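The Second Arm Costs More Than the First
What a small clothing repair and resale shop learned about budgeting for a robot
March 2022 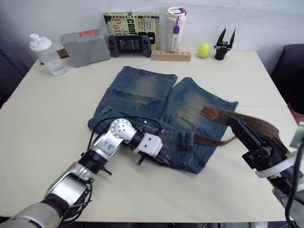 How much should a small shop set aside for its first two-armed robot?

Take the quoted price of the arms and add the same amount again, then keep that second pile out of reach until the machine has been in the building for a season. Fraser Kerr gave me that rule over coffee in his office at Skastano, the clothing repair and resale business he runs in Arbridge, and he gave it with the look of a man who had learned it in the wrong order.

Skastano takes in used clothes by the bale, mends what can be mended and sells them on. Jeans, shorts, work jackets, the odd wedding suit. Fraser has 19 people on the payroll, and for years the slowest part of their day was what he calls the fiddly end: emptying pockets, undoing buttons, pulling out belts that the last owner left in the loops. A bale of summer denim can hold an astonishing number of belts (he keeps the nicest ones on a nail behind his door, and yes, I was offered one).

He began looking at robots in December, after a bad month for hiring. His first thought was a single arm, and I can see why. One arm is cheaper, it takes up less floor, and the sales sheet makes it sound as if it could do nearly anything you would ask of it. Then he sat down and tried to take a belt out of a pair of shorts with one hand. He recommends this to everybody. The shorts follow the belt right across the table unless something is holding the cloth down, and that something is your second arm.

So the plan grew to two arms, and the budget grew faster than the plan. Two arms working over the same patch of table have to be kept from bumping each other, and that meant extra setup days from Menzies, the firm that put the system together. Fraser had allowed for three days. He paid for eight, and he doesn't begrudge them, though he does wish he'd written eight on the first spreadsheet.

Fingertips were the next surprise. Denim is hard on them, and a spare set from Bruda costs $600. He now buys two sets at a time and treats them the way he treats sewing machine needles, as something you use up. Cables got their own line too. An arm that bends all day bends its cables all day, and he put $3000 a year toward cables, service visits and the small parts that go missing at the worst possible moment.

Then there is the matter of practice. Fraser had pictured a machine that arrived knowing its job, and what he got was closer to a new hire. It needed time with ordinary clothes, faded ones and stiff ones and ones with belts woven so loosely that the grip had to be set all over again. He set aside 27 working days for this, with one of his most patient menders at the table for every one of them, and her wages belong in the cost of the robot as surely as the arms do.

I asked what he would do differently. He would rent before buying, he said, even for a month. He would get the service terms in writing before talking about price. And he would start with one kind of garment and stay there until it was dull. At Skastano that means shorts and jeans for now, with jackets on next year's budget if the sums allow, and a question mark in pencil beside the wedding suits.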